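How to Candy Orange Peel at Home

Reading time: 3 min

I make this every January, when the oranges in our shop are cheap and the peel is thick.
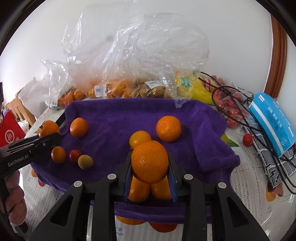
Wash the fruit well in warm water and dry it. Cut the peel in quarters and pull it off with the fingers. The white part can stay, it becomes soft later. Slice into strips 7 mm wide.

Put the strips in cold water, bring to a boil, cook 13 minutes and drain. Do this three times — with only one time the peel remains bitter.

Now weigh the peel. Take the same weight of sugar and half of water, heat until clear and add the strips. Cook on a very low fire for 50 minutes. Do not stir, only move the pot a little.

Lay the strips on a rack overnight, then roll them in sugar. Keep them in a closed jar.

Comments

Annag Purves: Can I use the syrup again?

Oldřich Zeman: Yes Annag, I put it in tea.

Keir Cowie: Mine were still sticky in the morning. I left them one more night and they were good.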